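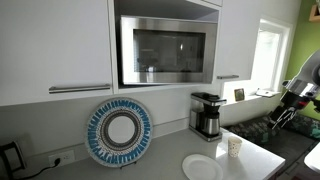
Trandthorpe has set aside money for a second year of kitchen robot work, the town's technology office said on May 22, 2019. The plan covers four arms from Droseck, along with grippers, mounts and spare cables. Planners want the new arms to work in ordinary kitchens, with a drip coffee maker on the counter and a paper plate and cup set out near it. Custom counters were priced in February and dropped -- the savings went to spare parts.

Bids came in from 26 suppliers. Bech will handle installation and has asked for wall cabinets and built-in microwaves to stay where they are. Grippers will be bought separately from the arms, so that a worn one can be replaced without a new arm order. 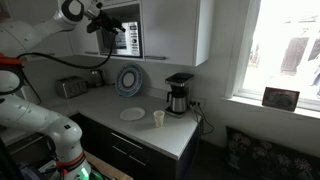
What comes next

Delivery to the Gakilton site is planned in two lots. The budget allows 563 hours of staff training, and a service contract will be put out to bid after the first lot is accepted.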